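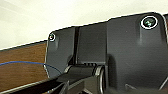 So we're four months into having arms on the packing floor at Hatport, and people keep asking me if I still have a job. I do! It's just a weirder one.

I used to stand at station 13 and put small parts into trays all day. Now I mostly keep the gripper fed and fuss over it when it sulks. You learn its moods, sort of. I carry a screwdriver in my back pocket (I've sat on it twice) and I know more about hinges than I ever wanted to.

My wrists are so much better, I'll say that first. By last June I was sleeping in braces. The thing I miss is talking. When there were 25 of us on a shift we'd yell across the benches about TV and whose kid had what going on, and now the people I like best are over in returns or on the late crew at Nollow. Nobody got let go from our side, but four people left and their spots never got posted, and we all noticed.

Blagoje Kneževič trained me back when it was all hand work, and he can still tell by feel when a part is off. The arm can't, or not the way we have it set up, so he gets called over maybe some 100 times a week to settle arguments between it and the scale. He grumbles, but I think he likes it. I'd like it more if they paid him for it.

We did get a small raise for the training days. Mine went to new tires. Next month they want me to learn the Sasonska line too, and I said yes before asking what shift it was, so we'll see how that goes over at home.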